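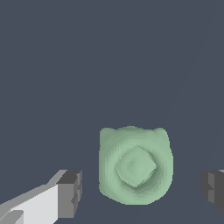

Pale green on slate gray.

Vukik Keyboard review: a few weeks of typing with someone else's thumbs

I have strong feelings about phone keyboards, and I'm aware of how that sounds. My defense is that I touch mine more often than I touch my front door. When the one that shipped on my Truveck started turning "on my way" into "omg my whey" in February, I decided I'd had enough and went shopping.

Vukik was the fourth or fifth name on the list. It's the work of a small outfit led by Ismail El Ouafi, whose release notes are the most readable thing in the store (one of them, in full: "Fixed the comma. Sorry about the comma."). It has 1,244 reviews at the time of writing, split between people who would marry it and people who want their money back for a free app. That seemed promising enough.

I've used it as my only keyboard since then, on the Truveck and on an old tablet that mostly lives in the kitchen. I wrote most of this review on it too, so any typos are evidence.

Installing it

Putting a new keyboard on an Android phone still feels like applying for a mortgage. You install the app, you open the app, the app sends you to Settings, and Settings warns you in a solemn voice that this keyboard may be able to collect everything you type, including passwords and credit card numbers. Every keyboard gets the same warning. You tap OK, you get the warning again in slightly different clothes, and then you go back to the app, which asks you to pick it as your default, as if you might have come all this way for the scenery.

Vukik handles this as well as anyone can. There are 3 screens, each with one button, and it notices when you've finished in Settings and moves along by itself. It didn't ask me to sign in. It didn't ask for my contacts until I turned on name suggestions, and when I said no it dropped the subject. I've had houseguests with worse manners.

The default layout is sensible. There's a number row, which you can switch off, and a comma to the left of the space bar where a comma ought to be. Long-press the comma and you get a little tray for settings, clipboard and one-handed mode. The emoji key sits next to Enter, and I wish it didn't. In my first week I replied to a plumber with a flamenco dancer twice.

How it types

Very well, once it knows you. The first few days are rocky.

Out of the box Vukik takes a cautious view of autocorrect. It underlines words it doesn't like and puts its suggestion in the middle of the bar, but it won't swap anything until you've accepted that same correction a few times. The idea is that it learns which of your mistakes are mistakes. In practice you spend those early days looking like you've had a small stroke, because you've been leaning on an aggressive autocorrect for years and have forgotten how to spell "definitely."

Then, somewhere in the second week, it clicked. I stopped looking at the suggestion bar. My hit rate on the bottom row, which is where I usually go to pieces, got noticeably better, and I suspect the app had been quietly moving the edges of the keys under my thumbs. The settings page says as much: there's an option called Key drift, on by default, with a heat map you can open to see where you really press. Mine leans so far to the right that it's almost on the charger.

Swipe typing is good and a touch slow. Short words land fine. Longer ones sometimes hang for a beat before they appear, and if you're quick you'll have started the next one, and then you get both at once in a clump. On the tablet the lag is bad enough that I gave up and pecked. It's an old tablet, to be fair to everyone but the tablet.

Two languages at once

I write to Ximena Arancibia, an old friend and my toughest correspondent, in a mix of English and Spanish that would embarrass both of our mothers. Most keyboards make you press the globe key to change languages and then punish you for any word from the wrong side. Vukik lets you keep 2 active at the same time and guesses word by word.

It guesses well! Better than anything I've tried, including the Gautier keyboard, which I paid for and which charges extra for a second dictionary. Accents go on without being asked. It understood early on that "sin" after "café" was not a theological matter. Where it struggles is with short words that exist in both languages. "Once" gave it fits for days (a time, or eleven?), and "pie" still tends to come out of the suggestion bar with a shoe emoji beside it, which Ximena enjoys more than I do.

A third language isn't possible yet. El Ouafi writes in the app's FAQ that it's coming "when it's good," and I'd like more software companies to steal that phrasing.

The personal dictionary

If you're the sort of person who never opens this screen, skip ahead. I open it a lot.

Mine has grown to over 450 words, mostly names, street names and the private vocabulary of a family that can't leave a word alone. Vukik keeps them in a plain list you can search, sort and export as a text file. You can mark a word as "never suggest this," which ought to be on every keyboard by law, and you can attach a shortcut to it. My sister lives in Zaltadau. Every keyboard I've owned has wanted her to live in "Salted au" or, for one memorable stretch, "Salad." Now I type "zz" and there she is, correctly housed.

My one complaint is that imported lists come in all lowercase. I had to go through and give the names their capitals back by hand, and I did it in the dentist's waiting room, swearing under my breath, with the key clicks on.

Themes

You get a decent pile of them for free. Most are flat color, with and without borders around the keys. There's a true black one for the screens that benefit from it, a paper-colored one that I liked for reading and hated for typing, and a set of seasonal ones that I suspect were somebody's punishment. You can also build your own with a color picker and a slider for corner roundness.

I settled on a muted theme with borders off and have not thought about it since. Keyboards with animated backgrounds exist and I wish their users every happiness. Vukik doesn't do animation, apart from a faint ripple when you hit the space bar, and you can turn that off under Feedback, along with the sound and the vibration. The vibration slider deserves a mention for its range. At the bottom it's a polite tap. At the top the phone walks off the table.

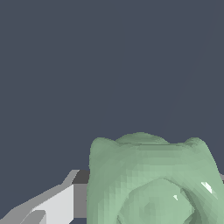
Battery and privacy

I couldn't find any difference in battery life worth reporting. The keyboard shows up far down the usage list, under the weather, and well under the game I tell people I've deleted.

On privacy, the pitch is that everything stays on the phone. Vukik doesn't request network access in its basic form, and you can check that for yourself on the permissions page. If you turn on backup, it will want it, and it says so in a full sentence. The backup file is encrypted with a passphrase you choose. Lose the passphrase and the file is a brick. I tested this by losing the passphrase, though I'd prefer you to think it was on purpose.

Clipboard history is off by default, which will annoy some people and is right. When it's on, items clear after an hour unless you pin them, and anything copied from a password field is skipped. That worked in the banking app I use. It didn't work in one shopping app with a homemade login box, and the password sat there in the tray for all to see until I cleared it.

Things that bugged me

The emoji search is too literal. "Sad" brings up sad faces. "Crying" brings up crying faces. "Ugh" brings up nothing, and "ugh" is most of what I'm looking for.

Voice input hands you over to whatever your phone already has, and the handover is clumsy. The keyboard vanishes, a microphone appears, you speak, and then you're left with a microphone and no keyboard until you tap the text field again.

Landscape mode covers nearly everything. You can shrink it in settings, but the smaller size then applies to portrait as well, so you're choosing which way up you'd like to suffer. A separate slider for each has been "planned" in the FAQ for as long as I've been looking at it.

And the undo gesture, a swipe left from Backspace, deletes a whole word if you start it a hair too early. I've lost a lot of words that way. Some of them were better gone, but I'd like to be consulted.

Price

Free, with no ads. The paid upgrade adds the custom themes export, a second clipboard tray and a clearer heat map. It's a single payment. I bought it mainly because of the comma note, and have used the second tray twice.

Who should get it

Anyone who writes in more than one language should try it this evening. The same goes for people with a long list of odd names to keep straight, provided they can put up with a week of spelling their own words. If you dictate most of your messages, or type sideways on a small screen, stay with what you've got for now and look in again after the next couple of updates.

I've left the Truveck's own keyboard installed as a backup, mostly because the phone won't let me remove it. It still pops up after a restart, offering whey.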